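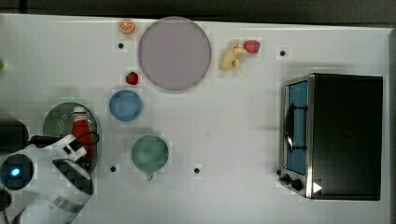

Figure 3. Play kitchen pieces on the white tabletop, with the toaster oven at the right.

Section 2: Setting out the play kitchen

This section covers laying out the Pludby table before a play session, using the dishes and play food, and putting everything away. Read Section 1 first if the table has not been assembled. The person running the session should set out the pieces before children come to the table.

Before you start

Wipe the tabletop with a damp cloth and dry it. Crumbs and grit under the dishes will scratch the white surface over time. Do not use scouring powder or the rough side of a sponge.

The small black dots on the tabletop are position marks. They are part of the table, so do not try to scrub them off. You can use them as a guide when you want the layout to be the same from one session to the next.

Placing the toaster oven

1. Lift the oven with both hands under the base. Do not lift it by the door handle.

2. Set it down toward one side of the table. Figure 3 has it on the right with the door facing left, toward the dishes. For a child who works from the other side, use the left half of the table and turn the oven so that the door faces the dishes again.

3. Leave enough room in front of the door for it to open all the way. Keep bowls and food out of this space.

4. Press down lightly on the top and check that the oven does not rock. If it does, look for a piece of play food caught underneath.

Caution: Never plug in an appliance that is being used for play. If it has a cord, tie the cord up and keep it behind the appliance, out of reach.

Caution: The play food must not be heated. Do not put it in a working oven, a microwave or hot water.

Note: Keep the top of the oven clear. Children tend to stack dishes there, and they slide off when the door is pulled.

Placing the dishes

5. Put the large lavender-gray plate down first, near the far side of the table. It takes up the most room, and the other dishes are easier to place once it is down.

6. Put the blue bowl nearer to you than the plate.

7. Put the green bowl in front of the blue one. It is the slightly larger of the two. Turn it so the small tab points toward the near edge of the table.

8. Check that no dish hangs over the table edge.

Do not nest the bowls at the start of a session. Younger children may not notice the one on the bottom.

Placing the food

Food goes on the bare tabletop at the start, with the plate and bowls empty. Filling the dishes is part of the play.

For a first session, use only a few pieces. The orange slice can go beyond the plate, close to the far edge. Put one strawberry beside the plate and the other next to the yellow toy. The two strawberries are not quite the same size, and this is useful if you want to ask for "the bigger one" or "the smaller one."

Suggested first tasks:

Put the orange slice on the plate.
Put a strawberry in the blue bowl.
Put the yellow toy in the green bowl.
Move everything from the bowls to the plate.

Let the child finish one task before you give the next. If a piece ends up in the wrong dish, leave it there and repeat the request once. Yayra Tsikata's activity cards in Section 8 have longer tasks that use the oven.

Caution: Small play food can be a choking hazard. Do not leave children under 3 alone with it, and take away any piece that is cracked or has a part coming loose.

Putting away

1. Take the food off the table first and check inside the bowls and the oven for pieces left behind.

2. Wash the food and dishes by hand in lukewarm water with a little dish soap. Wipe the oven with a dry cloth only.

3. Let everything air dry on a towel. Pieces packed away damp will smell.

4. Stack the bowls on the plate, smaller bowl on top, and store them in the Jarnudero bin with the food in its own bag.

5. Close the oven door before you move the oven.

For replacement pieces, use order form 158 at the back of this guide and write the color of the dish on the line marked "Item." Forms go to Waltraud Lehner at the Dikbridge office.

Section revised 07/06/2021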